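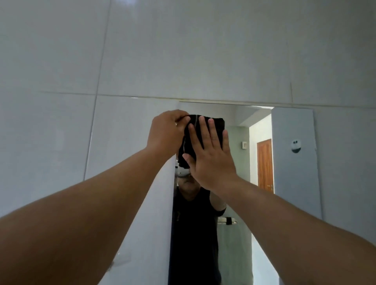
3.3 Setup and upkeep of the wiping cell

The robot used for all wiping experiments is a pair of Gusex arms on one steel column, which we call Barasa in the rest of the paper. The column is bolted to the laboratory floor in front of a test wall with tiles and a mirror. Each arm carries a parallel gripper with silicone pads. The two arms were calibrated separately by the supplier, but the wiping task requires that they hold the same cloth, and therefore the error between the arms is more important to us than the error of each arm alone. In this section we describe how the cell is brought to a known state and how it is kept there.

Human demonstrations were recorded outside of the cell, in ordinary bathrooms, with a headset worn by the demonstrator. Figure 2 shows one moment of such a recording: both hands press a folded black cloth against a mirror, and the headset is partly seen in the reflection. The left hand grips the edge of the cloth and the right hand lies flat on it. We mention this here and not only in Section 4 for the reason that it decided the mounting of the grippers. In our first setup both grippers were mounted at the same angle to the glass and each one pinched a corner. The cloth then hung free in the middle and touched the mirror only along its upper side. In the present setup the left gripper pinches and the right gripper is closed and carries a flat foam plate, 2 cm thick, which takes the role of the open palm.

Base alignment. The position of the column in relation to the mirror is measured at the beginning of each working week. The right arm touches the four corners of the mirror with a rounded steel pin, and a plane is fitted to the contact points. If the new plane differs from the stored plane by more than the tolerance, the bolts of the column are checked before any value in the software is changed. This order was introduced by Akinyi Kinyua after we corrected the same drift in software three weeks in a row, while one bolt was slowly coming loose. The stored plane is kept in the Plelletti configuration file together with the name of the person who measured it.

Force offsets. Each wrist has a force sensor, and its zero value moves while the arm is warming up. We run the arms through a slow motion without contact until the reading is stable, and only then take the zero. Before we did this, the first trials of the morning pressed harder on the glass than the later ones. The effect was not large, but it left visible streaks and these trials had to be excluded. The zero is taken again each time the foam plate is changed, as the plates are cut by hand and do not have equal weight.

Cloth. All trials use the same kind of black cotton cloth, bought in one order. A dark cloth is easy to separate from pale tiles in the camera view. It is less easy to separate from its own reflection, and for the mirror trials we had to restrict the segmentation by the known plane of the glass. A cloth is used for one session, then washed without softener and dried flat. Softener reduced the friction so much that the cloth slipped from the left gripper during the turn at the side of the mirror. We also remove sewn labels, which scratched one of the silicone pads.

Cameras. The cell has a camera on top of the column, at the height of a standing person, and one beside each wrist. Spray from the cleaning liquid reaches the wrist cameras and makes the image soft without an obvious fault. The operator therefore views a printed chart through each camera at the beginning of a session and compares the result with a saved picture. The lens is cleaned with a dry tissue only. In May the left wrist camera had to be replaced because liquid had entered at the cable. The new one has a small collar of heat-shrink tube over the connector, and we later put the same collar on the right side.

Gripper pads. The silicone of the pads becomes smooth with use, and the left pads wear faster than the right. We replace the left pads after 400 wiping cycles. At first we waited for the cloth to slip, but a slip in the middle of a trial is difficult to distinguish in the logs from an error of the policy. Muthoni Lyimo read through the logs of 1247 trials by hand and found several failures blamed on the policy which were more probably caused by worn pads. Those trials are marked in the data and are not part of the results in Section 5.

Repair of the right elbow. On 7 Sep 2021 the right arm stopped with a following error in the elbow joint. The error came back after restart, always when the arm was reaching toward the upper part of the mirror. The brake was tested first and found to be in order. The cause was the cable bundle, which had been tied too short at the shoulder and pulled on the encoder plug when the arm was extended. Kiprono Kirui laid the bundle again with a longer loop and a Zadley clamp on the upper arm. The work and the new calibration kept the cell out of use for 7 days. Trials made in the week before the stop were repeated, as we could not exclude that the encoder was already losing counts.

The same person should do the weekly alignment when possible. Two of us obtained slightly different planes from the same wall, and we have not found the origin of the difference. The pressure on the pin at contact is one candidate.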